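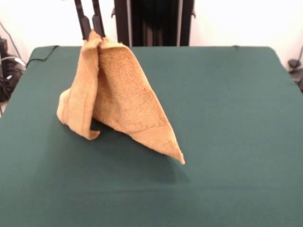 4.2 Drape of a towel from a single hold

Folding a towel begins with picking it up, and the pick-up largely settles how much work the later steps will need. The household diaries collected in Stultevcombe (Section 3) describe this moment poorly. Most entries begin with the towel already spread out, as though it had come out of the basket flat. The bench records fill this gap. They hold 3107 separate lifts of 75 towels drawn from 18 households, each lift starting from a heap on a felt-covered table and ending when the cloth was either laid down or abandoned.

We use three terms in what follows. The peak is the gathered fabric directly under the hold. A pleat is any section that hangs near the vertical in thick folds, so that its faces are largely hidden. A flap is a section that hangs open, with most of one face showing. The three together account for nearly every shape a bath or hand towel took when held at one point. Sheets and pillowcases, which we tried early on, slide out of these categories too easily and were dropped from the analysis.

Figure 4 gives a typical case of the mixed form, with a pleat on one side and a flap on the other. The cloth is tan terry, gathered to a narrow peak with a small lip of fabric turned over at the top. The pleat falls on the left and flares at its foot, where the lower corner curls and rests partly on the felt. The flap runs down to the right and ends in a sharp corner just clear of the table. The hem shows as a slightly thicker, straight band along the lower right edge, and it is this band that matters most for the next step.

4.2.1 Visible hem

Whether a length of hem could be seen proved to be the most useful single observation. A towel hem is stiffer than the pile beside it and holds a straight line when the rest of the cloth sags. A folder who can see it can slide a hand along it to a corner, and with a corner in hand the towel can be opened by shaking or by drawing it across the table edge. Where no hem showed, the usual response was to put the towel down and take hold of it again, in some cases up to 6 times, before anything resembling a fold was begun.

Hem visibility depended on where the hold fell. Holds near the middle of the cloth gave deep pleats on both sides, with the hems turned inwards or lying in the heap. Holds near a corner gave a long single fall, easy to read but awkward to turn. Holds part-way along an edge tended to give the mixed form, which folders in our group handled with least fuss — the flap offered a corner and the pleat could be left until later.

4.2.2 Curl at the resting corner

Corners that reached the table behaved differently from those that hung free. A free corner points downwards and can be found at a glance. A resting corner takes up part of the weight of the section above it and may roll under or outwards. The curled corner in Figure 4 exposes an inner face that reads darker than the outer surfaces, and we found such changes of tone helpful when coding which way a corner had turned. They are less helpful on dark towels, where coders disagreed more often and a second pass was needed.

Curl also carries over into the fold. When a rolled corner is laid down without being opened it leaves a ridge beneath the first crease, and the finished stack leans to that side. Several diary keepers complained of leaning stacks and blamed the shelf.

4.2.3 Differences between towel types

The towels were sorted by label where one remained. Three makes were common enough to compare: Fokness, Oravec and Rivby. Fokness towels are thin with a close pile and gave narrow peaks and sharp flaps. Rivby towels are heavier and gave rounded bulges at the foot of the pleat, with corners that rolled rather than pointed. Oravec towels fell between the two, although the older ones had lost enough pile to drape much like Fokness. Unlabelled towels were grouped by weight and followed the same order.

We had expected size to matter more than it did. A large towel leaves more cloth on the table when lifted to the same height, and this extra cloth anchors the pleat and keeps it from turning. The shape above the table is otherwise close to that of a smaller towel of the same make. Height of lift was not controlled in the February sessions, so those records are left out of the comparison of makes but kept in the hem counts.

4.2.4 Limits of the single view

All shapes were coded from one side. A flap facing the viewer may hide a second flap behind it, and a pleat that looks closed may be open at the back. No attempt was made to infer the hidden side, and a section was coded only where its lower edge or a corner could be followed by eye. Stills were coded separately from the lift records, so a figure such as Figure 4 supports statements about shape at one moment and nothing about how the cloth came to hang that way. The order in which corners were found, and the folds that followed, are treated in Section 4.3.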